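Vamance Working Practice Group
Minutes of the meeting held on 31 May 2021, online and in the small workshop

Present: Karabo Du Plessis (chair), Elīna Sakalauskas (minutes), two from the bench, one from Herkell
Apologies: Ruiz-Ortega, whose apology was longer than some of their papers

1. Minutes of the last meeting
Agreed, after the word "robust" was taken out in 16 places.

2. Draft rules for robot work inside open computer cases
KDP took the group through version 2. The main change is that the person who sets up a job may no longer sign it off as safe. The bench asked what happens on days when only one person is in. KDP said that on those days the job waits. This was noted with visible sorrow.

Clause 4 (before the arm moves) now reads: mains lead out of the case and in the operator's hand or on the hook, loose cables tied back or recorded as left, lid of the processor socket recorded as up or down. Herkell asked whether "recorded" could mean "remembered". It could not.

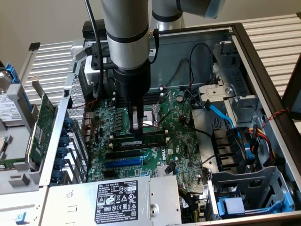 Clause 5 (speed) took up most of the hour. The draft sets a limit of 80 mm a second once the fingers are below the rim of the case. The bench would like to go faster on the way out, on the grounds that everyone would. ES pointed out that a cable caught on the way out is still caught. Limit to stand in both directions.

Clause 6 (grip force) was sent back. It referred to an annex, which referred to Clause 6.

Clause 7 (stopping) agreed as drafted. Anyone may press stop, and anyone who does so is not to be asked "why" in a tone.

3. Wesora checklist
The checklist has 2,000 words and one tick box. KDP to turn this round. Herkell offered to help and was accepted before the offer could be withdrawn.

4. Near-miss reports
None received. The group did not find this comforting. Form to be cut to a single page and kept at the bench - with a pen, on a string.

5. Actions
KDP: shorten the Wesora checklist; write the annex to Clause 6.
ES: send round version 3 with changes marked.
Bench: try Clause 4 on every job until the next meeting and write down what gets skipped.
Herkell: string.

6. Any other business
Ruiz-Ortega asked by email for "shall" in place of "must" throughout. Put off to the June meeting, last item.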